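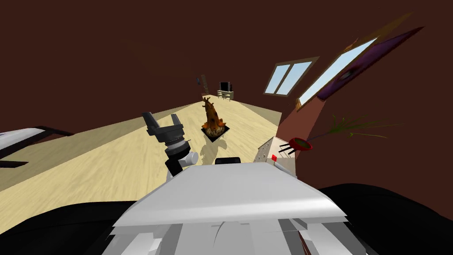 When the furniture rental company Lellent decided to buy its first mobile robot, the managers made the budget in one afternoon. They wrote down the price of the machine and a small sum for delivery. The real plan took 16 weeks.

Most of this time went to questions about the rooms. The showroom in Gakova has 382 square meters of floor, with many plants, low cabinets and tables that change place every month. Before signing anything, the company paid the software office Kyriakidis to build simulated rooms and drive a two-armed model through them. This work cost less than one month of renting a real machine, and it showed that a smaller base would be needed between the tables.

The final budget keeps 25 percent for things that are not the robot: training, spare grippers, insurance and better doors. Some of the staff found this too much. I think it is still a little low – repairs are hard to predict in the first year.

Lellent will start with 2 machines in August. The offer from Rirulard, for a longer lease with service included, stays open until then.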